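From: Kuldeep Garg
To: Treltville Mending and Household List
Subject: Re: [mending] Folding thin sheer pieces without the hem going crooked

Dear all,

thank you for the many answers in December about storing wool. I have saved them in one file and my wife has printed them. Now I return to the older question of Yin, which I think did not get a full reply at that time. I quote it again so that the newer members can follow.

> Hello list,
> I have inherited a big box of thin white pieces, some are curtain,
> some are only cover sheets for dust, and I believe a few are plastic
> and not cloth at all. I want to fold them and put them on the shelf
> but the hem never lies on the hem. I start well and at the third
> fold everything has moved to one side. Also the colour is not the
> same everywhere, some are a bit blue or grey when they lie on
> something dark. Is this dirt?
> Do you iron first or fold first? And how do you keep them from
> sliding off the pile?
> Yin

Dear Yin,

I am not a professional, but I folded a great deal of this kind of thing in the years when I helped in the linen room at Rultumska, and later at home. There we kept a book, and in the last year I was there the book had 1,114 pieces in it, of which 644 were sheer or nearly sheer. So I made all the mistakes already and you can profit from them.

First, the place where you work. Most people fold on the bed, and for towels this is fine. For thin pieces the bed is too soft, because your hand sinks in and pulls the lower layer with it. Please take a table. If the pieces are white, a dark table is much better, or put a dark mat or a dark cloth without pattern on it. On a white tablecloth you will not see where the edge is, and you will fold air.

Second, the hem. I always begin with the hem and not with the corner. Many books tell the opposite. A hem is double, so it is a bit heavier and it stays where you put it. The corner of an old curtain is very often not a right angle any more. If you trust the corner you will have a crooked packet, and if you trust the hem you will have a straight packet with one silly corner inside, which you can hide.

My order is as follows:

Lay the piece down with the hem away from you.
Smooth it from the middle to the outside with the flat hand, never with the fingertips.
Take the hem at 2 points, not too near the ends, and bring it toward you.
Wait a moment. Thin cloth moves still a little after you let go.
Correct the hem now and not later.
Fold the sides last.
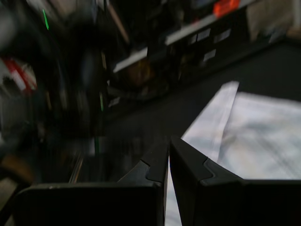 How can one find the hem quickly on a piece that is nearly see-through?

Lay it on something dark and look for the brighter strip, because where the material is doubled less of the dark comes through and the edge shows itself as a band.

This is also my reply to your worry about the colour, Yin. A single layer of thin white on a dark ground takes some of the ground into it, and so it looks grey or a little blue. Put the same piece on a white sheet of paper and look again beside the window. If the grey is gone, it was only the table. If it stays, and especially if it stays in the creases, then it needs a wash. I once washed the same curtain 2 times for a stain that was the colour of our kitchen bench. My wife still mentions it.

Now, cloth or plastic. Please sort these before you do anything else, and certainly before the iron comes out. I rub a small bit near the edge between thumb and finger, close to my ear. Plastic sheeting makes a dry noise, cloth makes almost no noise. There are some modern curtains which are in between and with these I treat them as plastic, to be safe. No heat. Plastic pieces also should not lie pressed between cloth pieces for years. I do not know the chemistry, but I have seen that they stick, and I had to throw away a good net curtain for this reason.

About ironing. I iron after the first fold, not before and not at the end. If you iron the whole open piece it will have new creases by the time you carry it to the table. If you iron the finished packet you press the fold lines in so hard that you will see them at the window until next year. After the first fold, with the hem on the hem, a cool iron and a thin towel between. Then the rest of the folds only by hand.

For the shelf I have three small advices.

The pile should be low. When the pile is high the bottom ones are pressed and the top ones slide. In my cupboard I stop when the pile is as high as my hand is wide.

Put the folded edge to the front, and all the loose edges to the back. Then you can pull out one packet without opening the neighbour. This was a strict rule in Rultumska and I was corrected for it more than once.

Put something rough between the packets. I use strips from an old cotton sheet. Somebody on this list – I am sorry, I can't find the message again – recommended the Terkuda shelf liner. I bought a roll and it is good for the board itself, but between the packets it is too thick and the pile becomes soft like a cake.

One more point that I forgot above. If your hands are dry, thin material catches on the skin and you drag a thread. Use some hand cream the evening before, but not directly before folding or you will have your fingers printed on everything. My mother used to fold with thin cotton gloves. I find them slippery, but maybe for you they work.

I have a question also from my side. I have some very long sheer pieces, longer than the table. Until now I let the rest hang down over a chair, but the weight pulls the hem away when I turn my back. Do you roll such long pieces on a tube, or is there a way to fold them in parts? The tubes I have are cardboard and I am afraid they make the cloth yellow. If somebody has tried to wrap the tube in something first, please write what you used and how long it has been in the cupboard.

Yin, please tell us how many of yours were curtain in the end and how many plastic. And if you find a piece with a lace border don't fold it by my method, the border needs to lie flat and I would ask the others here first.

With kind regards from a cold Treltville,
Kuldeep Garg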